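Buying a used desktop: frequently asked questions
Grellanport Reuse Notes, last checked June 2021

Is a refurbished computer a good deal?

Sometimes. "Refurbished" has no fixed meaning in this country, and sellers lean on that. For one shop it means new storage, fresh thermal paste and a day of testing. For the next it means a damp cloth. Ask what was done to this particular machine, in writing. A seller who answers with "fully tested" and nothing else has told you very little.

What about those "like new" grades?

Grades A, B and C describe the paint. They say nothing about the power supply or the age of the drive, and every shop makes up its own scale. We have seen a Grade A from Meng that would have been a C in Zaltivcombe. I would pay a few dollars more for an honest list of parts and put up with the scratches.

Should I look inside before I pay?

Yes, and be wary of anyone who won't allow it. Look for swollen capacitors, thick dust in the heatsinks, brown marks on the board and clips that have been forced. Then check the parts against the ad. "Complete tower, needs nothing" is a favourite line in online listings, and it gets used on machines with no processor. An empty socket is easy to spot once the side panel is off.
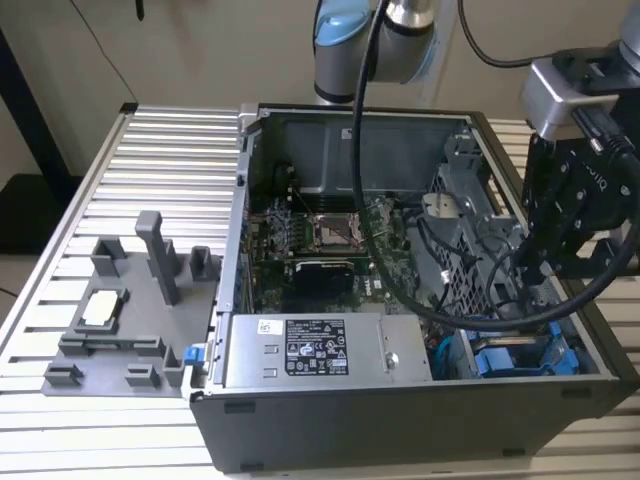 Are "for parts" listings worth the trouble?

Only if you know which part you want and what it sells for by itself. A bare tower at a low price looks clever until you add a processor, memory, a drive and postage on each one. Big-brand office machines can also use their own shape of board or power plug, so the spare supply in your cupboard may not fit. Look up the exact model number first.

Do I need the warranty extension?

Probably not. Read what you already have under consumer law, then read the extension and see what it adds. The Nuter plan offered at several counters here runs for 2 years, which sounds generous. The copy we were handed left out the drive, the fan, the power supply and "gradual failure". I'm not sure what other kind of failure they had in mind.

Is a computer from 5 years ago too old?

For email, schoolwork and video calls, usually not. The thing to check is whether it will still get security updates, and for how long. Don't take the seller's word for that. Go to the maker's support page and the operating system's own list. If the answer is "we think so", treat it as a no and knock the price down.

The ad says $800 and "worth $3438 new". Is that a bargain?

The second number is there to make you feel good about the first. It may well be the launch price of the dearest version, with options this one never had. Nobody is selling it at that price now, so it has no bearing on what you should pay. Compare it with what the same model and the same parts have sold for lately, and with a plain new machine at your local shop.

Will the old owner's files be gone?

They should be, but a quick format doesn't do it. If you are the one selling, wipe the drive properly or keep it. If you are buying, do a clean install yourself, even when the seller says it has been done. You have no way of knowing what else went in along with that "fresh" setup.

Can I trust the "professionally serviced" sticker?

I don't. Stickers come on a roll. A dated worksheet with the fault, the part and the part number is worth far more, and any workshop that did the job can print one. If they can't find it, assume the service was a look and a shrug.

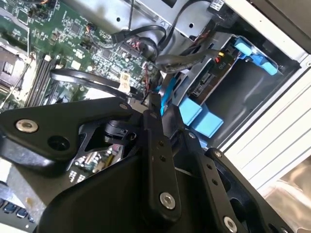

Tremolo_K wrote in March to say we are too hard on the small shops. Most of them can't spend an hour on paperwork for a cheap tower, the message went, and buyers who demand a worksheet will end up with the big chains, who won't show them one either.

Fair point about the hour. We would still take two handwritten lines on the receipt over the sticker, and that takes a minute.

What if it dies in the first week?

Take it back to the seller, with the receipt and the ad. Save a copy of the ad on the day you buy, as listings have a habit of vanishing. Don't post it off to the maker first, whatever the counter tells you, and don't open it up for repairs until the claim is settled.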